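Stomon Curtain and Table Set
Set-up Guide, Section 4: Unpacking, Hanging and Clearing the Packing Film

4.1 Before you start

This section covers the removal of the protective film from the tabletop and the curtain, the hanging of the curtain behind the table, and the disposal of the packing. Assembly of the table base is covered in Section 3. Do not start this section until the base is standing level and all four feet touch the floor.

The set is delivered in two cartons. The carton marked Jurkora holds the curtain, the rail and the rail fittings. The carton marked Prakik holds the tabletop and its film wrap. Check the label on each carton against the packing slip. If the article number on the slip does not end in 749, the parts belong to a different set and the hole spacing in the rail will not match.

You will need:
Step stool
Tape measure
Pencil
Screwdriver, cross head
Soft dry cloth
Bag or bin for plastic film

CAUTION: Do not use a knife on any film that touches the tabletop or the curtain. Cuts in the fabric and scratches in the white surface are not covered by the warranty.

CAUTION: Thin film is a suffocation hazard. Keep it away from babies and small children at all times, including small torn pieces.

4.2 Removing the film from the tabletop

The tabletop is wrapped in two layers. The outer layer is a loose sleeve. The inner layer is a thin clinging sheet that covers the upper face and folds over the edges.

1. Lay the tabletop flat on the base with the white face up. Do not stand it on a corner.
2. Slide off the outer sleeve from the short side.
3. Find the folded tab of the inner sheet at the rear left corner.
4. Pull the tab back over the table at a low angle. Keep the pull slow and even. A fast or upright pull tears the sheet and leaves strips behind.
5. When the sheet is free on the upper face, work along each edge and pull the folded part out from under the rim.
6. Inspect the surface from the side, with the light source opposite you. Clear film is hard to find on white when viewed straight down.
7. Pick up each remaining piece by a raised fold or corner. Do not scrape it with a tool.
8. Wipe the surface with the soft cloth.

Note: If a piece lies completely flat and cannot be gripped, press a strip of masking tape onto it and lift both together. Do not use packing tape.

Note: The inner sheet may be left in place while the curtain rail is fitted, if drilling dust is expected. In that case complete 4.3 first and return to step 3 above. Do not leave the sheet on for longer than 10 days. After that time the adhesive side becomes difficult to remove.

4.3 Fitting the rail

The rail is fixed to the wall or ceiling behind the table. The distance between the outer screw holes is 1,238 mm. The rail cannot be shortened.

1. Move the table forward to give room for the step stool. Do not stand on the table.
2. Mark the position of the two outer holes. Check that both marks are at the same height.
3. Drill and plug the holes to suit the wall or ceiling material. Plugs are not supplied.
4. Fit the outer screws, leaving each one slightly loose.
5. Check the rail with a level, then fit the center screw.
6. Tighten all screws.

CAUTION: Check for cables and pipes before drilling.

4.4 Hanging the curtain

The curtain has 21 hooks, already fitted in the heading tape. Handle the fabric with clean, dry hands.

1. Take the curtain out of its bag. Keep it folded over one arm while you work from the step stool.
2. Remove the end stop from the right end of the rail.
3. Feed the hooks onto the runners one at a time, starting with the hook at the left side of the curtain.
4. Refit the end stop.
5. Draw the curtain fully closed and let it hang.
6. Adjust the spread. The fabric may be left nearly flat on one side and gathered into narrower folds on the other. This does not affect the rail.
7. Move the table back into position. Leave a gap of one hand width between the rear edge and the wall so that the fabric can hang freely.

Note: Creases from the bag drop out with time. If they remain, use a steamer on its lowest setting from the rear of the fabric. Do not iron the heading tape.

Note: Static may cause small pieces of film to cling to the lower part of the curtain. Remove them by hand before moving the curtain along the rail. A piece caught in a fold can be carried up into the heading tape, where it is harder to reach.

4.5 Clearing the work area

1. Collect all film from the table, the floor and the area behind the curtain.
2. Crumple each piece as it is collected. Flat pieces slide off the table and are a slip hazard on hard floors.
3. Put the film directly into the bag or bin. Do not set it aside on the table.
4. Open the curtain, check the floor behind it, and close it again.
5. Flatten both cartons. Keep the packing slip with this guide.

Clear film without tape on it may be accepted with soft plastics. Film with tape or label residue goes into general waste. Local rules take priority over this guide.

4.6 Faults

Film tears in short strips during removal.
The pull angle is too steep. Fold the sheet back close to the surface and pull again, starting from the opposite corner.

Cloudy patch on the tabletop after film removal.
Adhesive residue. Wipe with a cloth dampened with warm water and a drop of dish soap, then dry. Do not use solvent or abrasive pads.

Curtain does not slide to the end of the rail.
Check for film or bag remains in the runners. If the rail is clear, loosen the center screw by a quarter turn and try again.

Curtain touches the table when closed.
The gap behind the table is too small. Move the table forward.

Missing hooks or fittings.
Contact Khoury parts service with the article number from the slip. Spare hooks are sent in packs. Single hooks are not available.

Section 4 revised in March. Text: Ghassan Khoury.

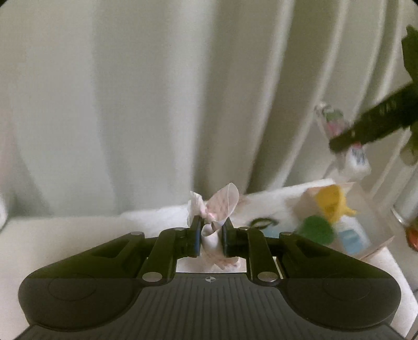
Can the tabletop be used while the inner film sheet is still on it?

Light use is possible, but hot items must be kept off the sheet, and it has to be removed within 10 days.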